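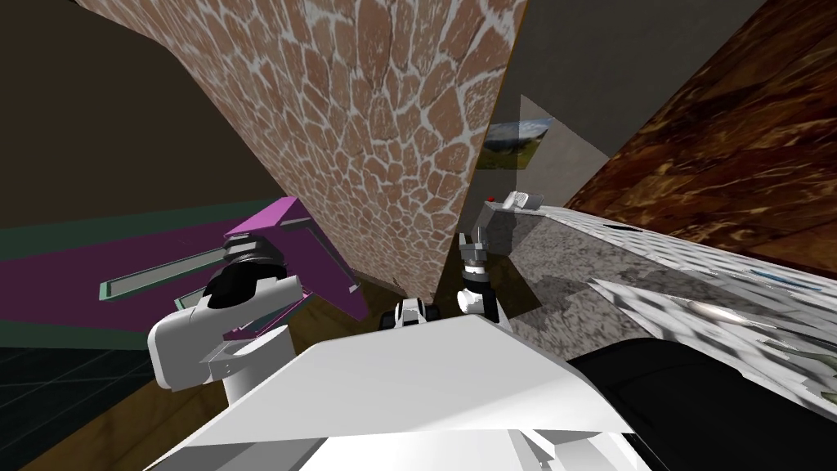
Threads > Robots > Lomar setup diary

Search posts Go

Meenakshi Pandey
Jun 9, 2024

Okay, Lomar setup thread, as promised to the three people who asked. Lomar is our two-armed robot with the white body, and this week I've been getting the simulated one ready so we can practice in a pretend house before we let the real one near anybody's kitchen.

If you've never done this, most of it is boring. I love it. Go get a snack.

First job was the house itself. We use one called Cloltness and it has the loudest decorating I've ever seen. Stone wall, marble counter, purple and teal all over one side. I've grown fond of it!

Second job, loading the robot into the house. It showed up sunk into the floor up to its belly. Height offset was wrong in my file, typed in by me, in February, when I was apparently asleep. Fixed it and moved on.

Then the arms. Each arm has a home pose, the one it goes back to when you hit reset, and mine were left over from an older body that had narrower shoulders. Every reset, the elbows swung in and knocked on the top plate. No sound in the sim, but I heard it in my soul.

So I redid both home poses by hand, joint by joint, with a cup of tea going cold next to me. The left one took ages. The right one I mirrored from the left and it came out with the wrist backwards, because two of the joints count the other way on that side. I KNEW that. I have a sticky note about it. The sticky note was under the tea.

Grippers next. I like to park Lomar close in between the stone wall and the counter and try some awkward poses, one gripper down low near the bottom of the wall and the other pointing up right by the counter edge. If something's going to bump, it'll bump in there.

And something bumped. The counter's collision shape (the invisible one the physics uses) stuck out past the counter you can see. So the gripper would stop in mid-air and shiver like it had met a ghost. I lost a whole afternoon to that shiver, thinking it was the motor settings.

How to tell the difference, if you ever get the shivers: turn on the collision view. If the fingers are touching an outline, it's the shape. If they're touching nothing at all and still shaking, go look at your gains. I looked at gains first, for hours. Be smarter than me.

Leszek Głowacki redrew the counter shape and it took him less time than it took me to explain the problem. Thank you Leszek, I owe you a lunch.

Now the camera. The view I test from looks out over the robot's own top plate, so you get a big slab of white body at the bottom and both arms out ahead. I had a fight with the tilt. Too high and you lose the grippers, too low and it's all robot. I ended up dropping it until I could see both grippers in a normal working pose and then leaving it alone. Hemant wants it tilted up a bit more. Hemant can make his own thread.

Last bit was the reset test. You start the robot, send it to a random pose, send it home, check that nothing is touching anything, repeat. I let it run 398 times overnight. It came back with 46 bad ones, and 44 of those were the same left elbow catching the same bit of the body – one joint limit, a hair too generous.

Tightened that limit and ran it again. The last two stragglers were poses where both hands wanted the same spot in front of the chest. I've put in a rule that the right arm waits its turn. Rude but effective.

Things I check now before I start, every time: floor height, home poses, the wrist direction on the right, collision view on for the first run. I also save a copy of the setup file with a new name, after what happened in February (separate story, involves me typing over Urmila's file, we're friends again).

Next up is drawers. Brorska sent over new finger pads for the real robot, so I need to change the fingertip shape in the sim to match, and then I get to find out what I broke. More when I have it.

Comments

Madhu Katiyar
The wrist thing!! We had the same on ours at Sengar and swapped the motor cables twice before anyone opened the file.

Urmila Pathak
I have not forgotten February.

Hemant Rawat
The camera should still go up a bit.

Leszek Głowacki
Pierogi for the lunch please. Also check the shape on the wall panel while you're in there, I only did the counter.

Meenakshi Pandey
@Leszek oh no. Okay, checking it tonight.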